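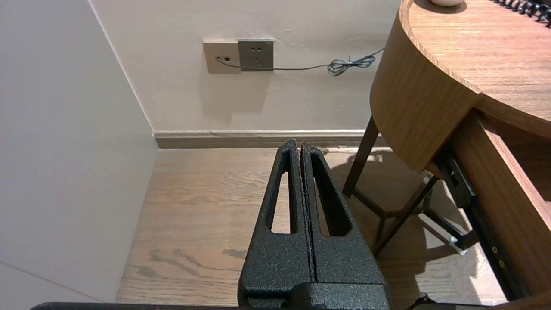
Pale walls and a light wooden floor in a corner at Asamoah House, Esidstead.

Asamoah House Opens Its Doors to Families Visiting Kurkport Hospital

ESIDSTEAD, November. After two winters of planning, a good many bake sales and more cups of tea than anyone cared to write down, the Sirurmont Trust is delighted to welcome the first guests to Asamoah House, a place where families can stay free of charge while a loved one is being treated at Kurkport Hospital.

The house has nine bedrooms, a big shared kitchen, a laundry and a small garden that will look a great deal better come spring. It sits 631 yards from the hospital's east entrance, a walk that most people can manage even after a long day at the bedside, and a shuttle runs until 10 p.m. for those who would like a ride.

"My mother slept in a hospital chair for the better part of a month when my brother was sick, and I have never forgotten how tired she looked," said Bernice Mahama, director of the Sirurmont Trust. "We wanted her, and everyone like her, to have a real bed, a hot supper and a door to close for a while. I walked through the rooms last night with the lamps on and I'm afraid I cried a little, and then I went down and put the kettle on."
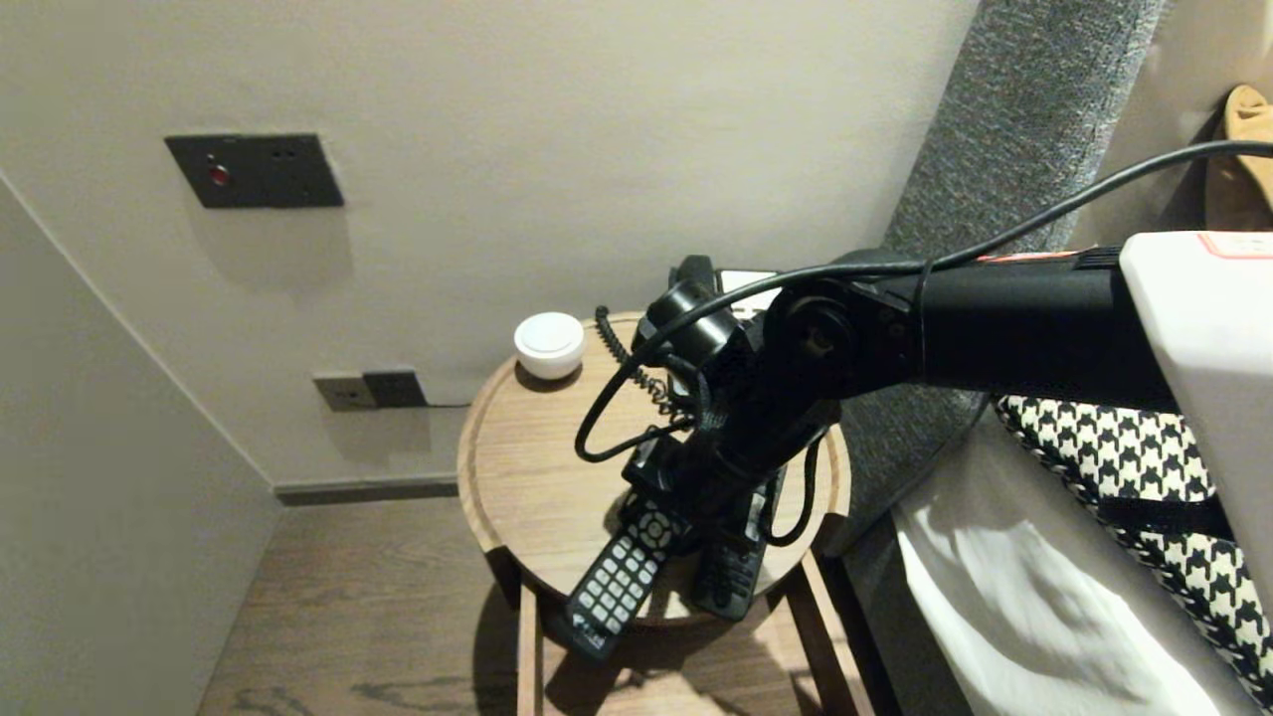 Families may stay for up to 50 nights, and longer stays can be arranged with the house manager, Nkrumah Tsikata, who comes to Esidstead after many years of running a guesthouse on the coast. He has already filled the freezer with soup and would like it known that children are welcome in the kitchen (so long as they wash their hands first!).

"People arrive here worried and worn out, and they don't need a long list of rules," said Tsikata. "They need to know where the towels are and what time breakfast is. It's at seven, by the way, and there's always more if you sleep in."

The project was paid for by gifts from 66 local families and businesses, along with a grant from the Trust itself. Donations of new bedding, board games and large-print books are gratefully accepted at the front desk.

Rooms are booked through the patient services office at Kurkport Hospital.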